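# Can a machine do the tidying yet? A talk with Wendy Holroyd

*Feb 23, 2022*

Wendy Holroyd spent eleven years managing the back room of a housewares store before she went to work for Drostard, a small company in Stiltthorpe that teaches robot arms to do chores. Her job there is to decide which chores. She keeps a list of 100 of them, pinned up next to the sink in the break room, and people cross them out and write them back in.

I asked her first how many of the 100 a machine can do today.

"Depends who's asking," she said. "If you want to see it done once, 40. If you want it done every morning in a store before the doors open, I wouldn't sign my name to more than a handful."

The ones she would sign for are dull. Moving boxed goods from a tote to a shelf. Sorting hard plastic lids by size. Wiping a flat counter with nothing on it. What they have in common, she said, is that the object looks the same after you touch it as it did before.

Bags are another matter. Packing and unpacking a soft bag has been on her list since the start, and it has been crossed out and put back more often than anything else.

"A box tells you where its opening is," she said. "A cloth bag has an opening wherever it happened to fall. You pull one side and the other side closes up. I did it for years with a phone against my shoulder and never gave it a thought."

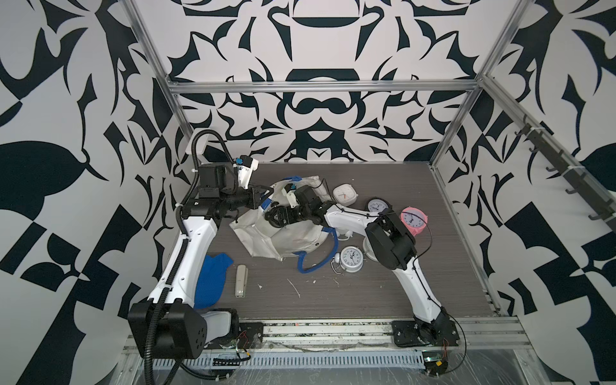
Two arms help with this, she said, for the same reason two hands do. One can deal with the cloth while the other goes after what's inside. But then each arm has to know what its partner is up to, and both are trying to fit through the same small opening. Clocks are a fair test, in her view. They come in different shapes, they roll or tip over, and a twin-bell alarm clock has plenty of places to snag on fabric.

Lacey Staniforth, who writes the software for the arms, joined us partway through. She is less cautious than Holroyd about the pace of things.

"Two years ago we were programming every motion," Staniforth said. "Now we mostly show it. Somebody guides the arms through the job, we save that, and we do it again with things in different spots. For a new chore I'd like 1000 good runs. I can start to learn something from 700."

She said the runs where things go a little wrong are worth keeping too, as long as the person guiding the arms gets out of the trouble. A model that has only seen clean work has no idea what to do when a strap catches.

The backgrounds matter more than she expected. An arm that has learned a job in front of one plain wall can lose its way in front of a busy one. People don't have plain walls, she said, and stores certainly don't.

I asked them both about speed. Holroyd used to work alongside a stock clerk named Rudd who could empty a returns bag, check it and shelve it in under a minute. Nothing she has seen comes close.

"But Rudd went home at five," she said. "If it's slow and it's right, I can leave it going overnight. If it's slow and I have to stand there, I'll do it myself."

That is the measure she keeps coming back to - how long you can walk away. In January she took the question to Tendmont, a chain of three discount stores that had asked about using arms for returns. The manager there wanted to know about breakage and who gets called when it stops. He didn't ask about speed at all.

And at home? Staniforth thinks a machine that puts away toys and folds towels, slowly, is closer than most people believe. Holroyd would like to see one carry a full laundry basket up a flight of stairs first.

"My mother asks me every Christmas if she can have one," she said. "I tell her to keep the clothespins handy."

Before I left she showed me the list by the sink. "Unpack soft bag" had been written in again near the bottom, in green marker. Neither of them would say whose handwriting it was.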